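About Hodula

Hodula is a small preschool and kindergarten where children meet letters with their hands first. Yesenia Huaranga started it with 2 tables and a big bag of foam alphabets, and we still love those squishy letters! Kids sort them, stack them, trace them and hunt for the ones in their own names.

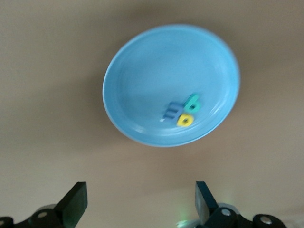
Foam letters m, b and o in a blue bowl

Bowls are a big part of our mornings. Each child picks a few letters, says the sounds out loud and tries putting them in a new order (silly words very welcome). Dayana Sánchez leads the letter tables, and Teófilo Giraldo reads aloud every Thursday.

We have 41 children enrolled, and new families start in September. Come by and play with us for a morning!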